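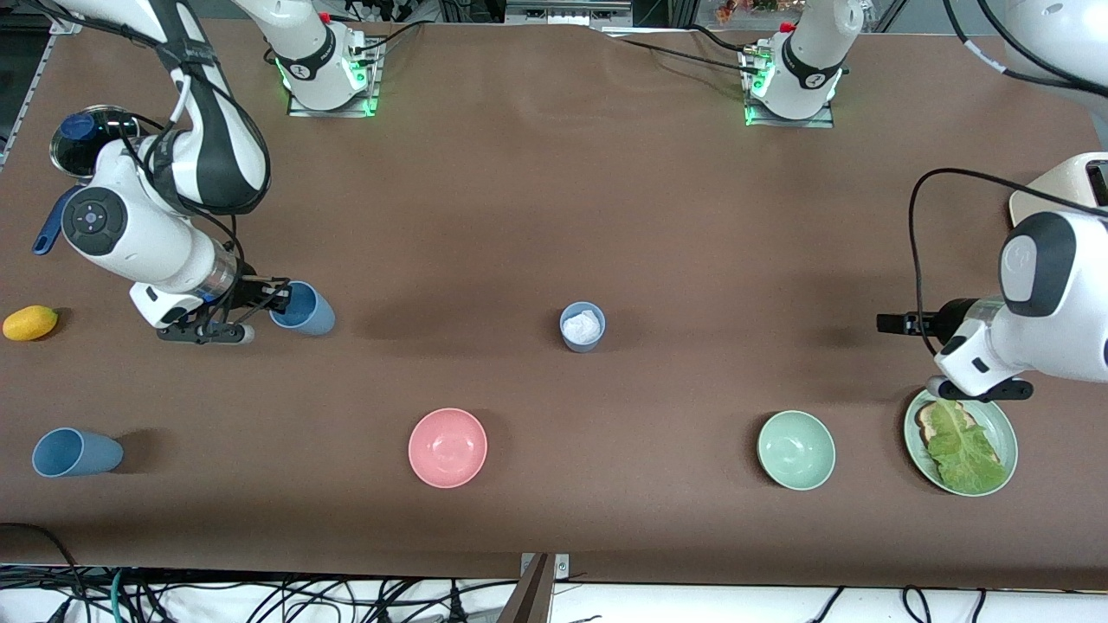
One respondent from Clarenau told us that a table is never set for clearing, only for eating, and that any sensible order has to be made up once people stand. Several others said much the same in fewer words. We took the remark as a starting point for this section, which deals with how mixed tableware is spread over a surface before it is put away, and with which pieces are moved first.

**Figure 1.** Mixed tableware on a brown covering: cups, bowls, a plate and a small toy fruit, with a dark saucepan near the top-left corner of the table. Two of the light blue cups stand upright and one lies on its side.

## 4. Spread and order of clearing

### 4.1 Items and surface

The Tirstead set holds 20 items. Most are cups and bowls, with plates, a saucepan and a few pieces of toy food making up the rest. We chose them to match what people in the Clarenau and Jatuncombe interviews said was left on their tables in the early evening. Toy food was added after the first interviews, when parents pointed out that a child's things end up among the dishes and have to be dealt with in the same round.

A plain covering was chosen over a patterned cloth. In early trials, light bowls on a checked cloth were missed more often than we liked, and coders disagreed on where the rim of a plate ended. A single matte color solved most of this. The covering does crease with use, and we smoothed it by hand between layouts but did not iron or tape it down. A shallow crease can make a cup lean a little, and we left such cases in the data.

### 4.2 Procedure

Each of the Jatuncombe participants came for 2 sessions. In the first, the participant laid the items out "as if people had just got up from the table." In the second, at least a week later, the same participant cleared a layout made by someone else. Participants could stack, nest or carry single pieces as they wished. They were not asked to work fast. We logged 800 placements across the layout sessions and coded each one by item type, by distance from the nearest edge and by whether the item stood upright, lay on its side or sat inside another item.

Placement was coded from above. Touching pieces were treated as separate unless one rested in or on the other. A saucepan was coded by the center of its body and not by its handle — an early version of the scheme used the handle tip, which made pans look much closer to the edge than they were.

### 4.3 Layouts

Plates and bowls were put down first in most layouts, and cups were fitted in around them. Cups were nearly always left upright. Participants who did lay a cup on its side tended to do it once and then explain that a child had been sitting there.

Pans were a separate matter. Few people put the saucepan in the middle. It went to a corner or along one side, and when asked, participants said that it belonged to the cook's end of the table. Handle direction varied. Some turned it outward so that it could be picked up from a standing position, while others turned it inward out of habit from having small children in the house. We had not planned to code handle direction and have it only for the later sessions.

The toy food showed no clear pattern. It was dropped wherever there was room, often last.

### 4.4 Order of removal

Cups were the most common first choice in the clearing sessions. The reasons given were that they tip over easily and that they block the reach to flatter things behind them. Bowls were usually nested before being carried. Plates went under the bowls if the participant was building a stack and were left until late if not.

We coded 100 spoken comments made during clearing. The largest group was about reach: which piece was in the way of which. A smaller group was about sorting, mainly whether plastic and ceramic pieces should be carried together. Comments about the saucepan were short and mostly concerned where to set it down — at Jatuncombe the draining rack was too narrow for it, and participants placed it on the counter beside the rack or left it on the table.

Layouts with a pan in the corner took no more trips to clear than layouts without one. Layouts with cups spread along the near edge did, mainly for participants who carried one cup at a time. The effect of cup position is taken up again in Section 5, where the same layouts are compared with the Clarenau kitchen tables.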